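**Laundry room inspection, Istberg building, July**
Inspector: Bogdan Bogdan
Unit 1, front-loading, charcoal gray
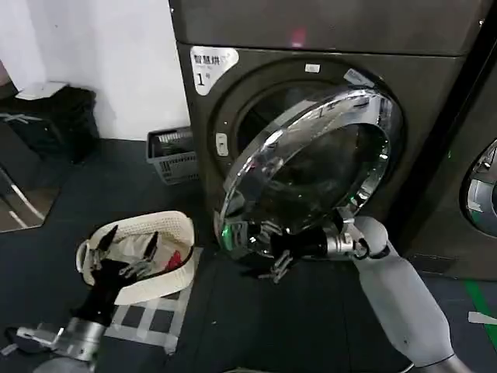
## Electrical

- [x] Outlet cover tight, no scorching
- [x] Breaker 29 labeled and trips on test
- [ ] Cord clear of wall. *Pinched behind unit 2. Pull forward and recheck.*

## Room and exits

- [x] Exit path clear
- [x] Extinguisher tag 1453 current, pin and seal in place
- [ ] Floor drain runs free. *Slow. Markov to snake the line.*
- [x] Shelf load under 500 lb

## Venting

- [x] Outside flap opens and closes by hand
- [ ] Duct joints taped with foil. *One joint has cloth tape. Replace.*

Open items: 3. Reinspect after Markov signs off on the drain.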